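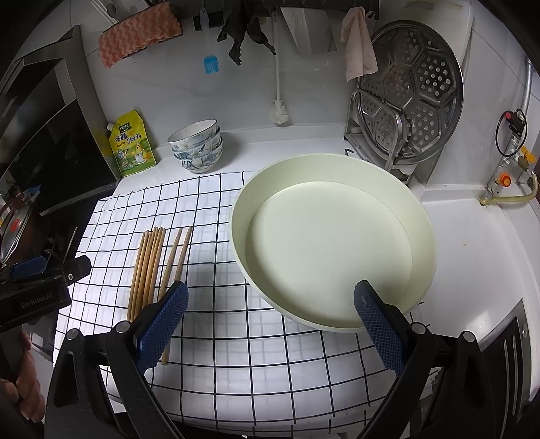
The green basin partly on a cloth, kitchen counter, February.

So I've been washing my sweaters by hand for most of the winter, and the thing I want to talk about is the Flidora wool wash, the unscented one in the tall bottle. I bought it after my third felted cardigan. The third! You would think one would be enough for a person to learn.

A bit of background on me and wool. I knit, slowly and not very well, and I own far more sweaters than my apartment has drawers for. Up to this year I used whatever shampoo was in the shower, on the theory that wool is hair (my aunt's theory, and she has very nice sweaters, so I don't know what I'm doing wrong). It works okay. The trouble is the rinsing. You rinse and rinse and there's still foam coming out of the cuffs, and all that sloshing is exactly what you're not supposed to do to a sweater.

The Flidora stuff is a no-rinse wash. You fill your basin with cool water, put in a capful, push the sweater under and go away for 20 minutes. Then you lift it out, squeeze, roll it up in a towel, step on the towel (my favorite part) and lay it flat. I was suspicious of the no-rinse business and did rinse the first two, out of nerves. I've stopped. The sweaters dry soft, with no film on them that I can feel, and my gray raglan, which used to itch at the neck, itches less. It still itches. It's a cheap yarn and no soap is going to fix that.

Smell: there's a faint one even though the label says unscented, kind of like a new candle that isn't any flavor. It's gone once the wool is dry. My friend Capucine tried the lavender version and says it hung around in her closet until she moved the sweaters to another room, so if you're sensitive I'd stick with the plain.

Now the cap, because I have complaints. The fill line is molded on the inside in the same white plastic as the rest of the cap and I can't see it unless I'm standing right under the light. I've been overpouring, I'm sure of it. I finally drew over the line with a laundry marker and it washed off in a week. The bottle also drips down the side every single time, so now it lives on a saucer. For what they charge I'd like a better spout.

What about stains? Meh. It got plain old wear-it-all-week grubbiness out of everything I own, and the water from my blue pullover was a color I won't describe. But a coffee dribble on a cream sleeve came through two soaks looking just the same, and in the end I used dish soap on it with a fingertip. So keep something stronger around for spots.

I also tried it on a silk scarf (fine, a little limp afterward, perked up with ironing) and on a pair of handknit socks with nylon in them, and those came out great. I haven't tried it on anything with down in it and I'm not going to.

Would I buy it again? Yep, I already have, the big refill pouch this time, which pours better than the bottle does. If you've only got one or two wool things, shampoo will do you fine and you can spend the money on yarn. If you've got a whole pile like me, not having to rinse saves a lot of standing at the sink, and I haven't felted anything since I switched.

Four stars. The missing one is for the cap.

Next up I'm testing sweater combs, and I have opinions about the one with the wooden handle already.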